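Clurnell Cabin: Gallery

Updated 27/10/2018

Clurnell is a one-bedroom cabin on the Nosmont road, built for seasonal workers and let to holiday guests since it was refitted. The outside got new gutters and a coat of grey paint. Most of the work went into the bedroom, where the old wall lining had swollen along the skirting and had to come out.

The entries on this page go in the order the jobs were done. Prices are left out because several of the materials were left over from the Entili house next door. Guests often ask about the colours and the bedding, so those details are included where we still have them.

1. Walls and ceiling

The walls are panelled in white and the ceiling is pale timber slats laid parallel. The light is fixed straight to the slats. We tried a hanging fitting first and took it down after a week — it was too low for anyone tall making the bed.

2. Bed, made up for the cooler months

The turquoise bedspread with the large flowers has been on this bed longer than any other cover we own. It goes through a normal cold wash and dries on the line in an afternoon. The headboard is white, with a floral line drawing engraved in the recessed panel. Dust settles in the lines, and a soft dry brush gets it out.

Clothes were being sorted on the bed, with the dark blue jeans folded on the left and the cream open-knit piece across the front of the heap. There were pink, mustard and rust-brown things in the heap as well.
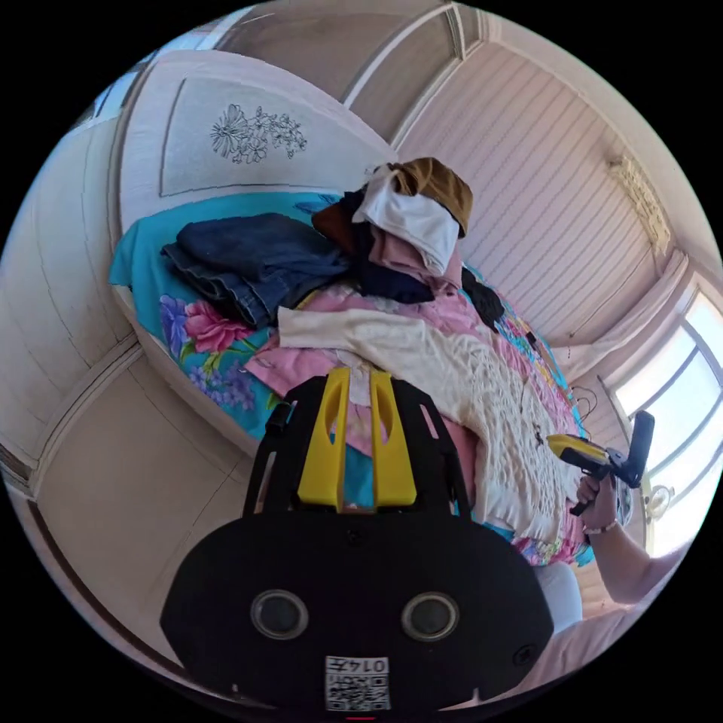

3. Window

The window has white frames and a white curtain. It gets the morning sun, and the curtain is enough to keep the glare off the pillows. Guests who like a properly dark room can ask for the blockout blind, kept at the office.

4. Storage

There is no built-in wardrobe. Guests staying longer than a weekend are given a rail and a set of drawers, brought over from the Hirkavov shed on request. The rail is 1,340 mm wide and the drawers are 846 mm high, so both fit under the hooks in the hall.

Bookings for September open in autumn. Please mention the rail when you book if you would like it set up before you arrive.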